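Chapter 2
Lists, Cards and Detail Screens

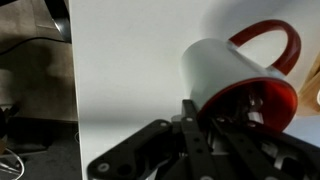
Most mobile apps spend their time doing one of two jobs. They show the user a set of items to choose from, or they show a single item in full. The first job belongs to the list screen and the second to the detail screen, and the way the two are joined decides how easy the app is to use. Take a shop app that sells kitchenware. One of its items might be a white mug with a red handle and a red rim. On the list screen the mug needs a small picture, a name and a price. On the detail screen it needs everything else: the size, the care instructions, the delivery cost and a button for adding it to the basket. The same record supplies both screens, but each screen asks for a different part of it.

In Chapter 1 you set up an empty project and ran it on a test phone. In this chapter you will give it something to show. We shall use the Lorumgate sample app throughout, so if you have not yet copied the starter files into your project folder, do so before going on.

What this chapter covers

How a record is divided into fields
Plain lists, and when to use cards instead
Passing a record from a list to a detail screen
Loading long lists in pages
What to show when a list is empty

Key terms

Record: all the information held about one item.
Field: one piece of information within a record, such as a name or a price.
Card: a bordered block that shows several fields from one record together.
Identifier: a field whose value is different for every record.

2.1 Starting with the data

It is tempting to begin by drawing screens. Begin with the data all the same. Write down the fields that each record will have, and mark the ones a user needs in order to choose between items. These are your list fields. There are seldom more than four of them. The rest can wait for the detail screen.

The Lorumgate data file holds 200 records for a shop called Panmont. Each record has 16 fields, of which the list screen uses three. Open the file and look at the first few records before you read further. You will see that every record has an identifier, and that some have no picture. Both points matter later. The identifier is what the list passes to the detail screen when the user taps a row. The missing pictures mean that your layout must still hold together when a field is blank.

2.2 Rows or cards?

A plain row suits items that are chosen by name. Contacts, towns and bus routes are good cases. Rows are short, so many of them fit on the screen, and the eye can run down the left-hand edge quickly. A card suits items that are chosen by appearance, or by comparing two or three fields at once. Cards take up more room – often the height of several rows – and a long list of them means a good deal of scrolling.

The choice need not be the same across the whole app. In the Panmont shop, the product list uses cards and the order history uses rows. A customer looking through past orders wants the date and the total, and a large picture would only push the next order off the screen.

Whichever you choose, make the whole row or card respond to a tap. A small "More" link in one corner is hard to hit with a thumb, and users will tap the picture first in any case.

Before you go on

Open the Lorumgate data file and choose the fields you would show for an order in the order history. Keep your list to hand, as you will need it in section 2.3, where we build the first list screen.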